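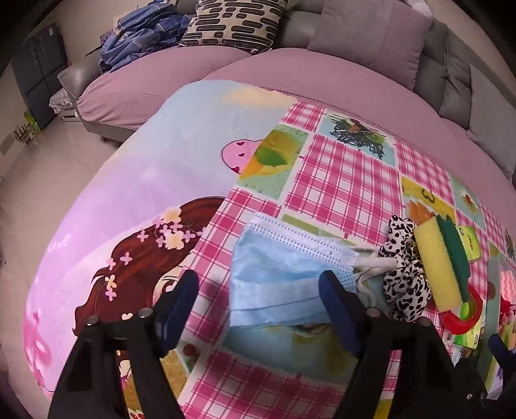

Tastum

Tastum is a cold salad of cracked wheat, cucumber, and pickled turnip from the Rendonton valley. It is served as a side dish with grilled meat or fish, or as a light lunch with flatbread.

Preparation

The wheat is soaked in cold water until soft, then squeezed by hand and left in a cloth to drain. Cucumber and turnip are cut into small cubes and salted separately. The dressing is made of sour plum juice, sesame oil, and crushed garlic. Most cooks add chopped mint just before serving. The salad keeps for two days in a refrigerator, although the cucumber softens after the first.

History

The dish began as a field meal during the June harvest. The earliest known written recipe is in a household notebook kept by Widad Kanaan, which lists 100 grams of wheat per person and no garlic. Garlic appears in later versions from the town of Fledmont, at the lower end of the valley.

Variations

In Fledmont the turnip is often replaced with radish. A version with white cheese and toasted walnuts was introduced at the Haddadin restaurant by the cook Nam-gil Geum and is now common in the valley's cafes. Ghada Bataineh's cookbook, which contains 173 recipes, gives both the plain and the cheese version.

See also: Grain salads; Pickled turnip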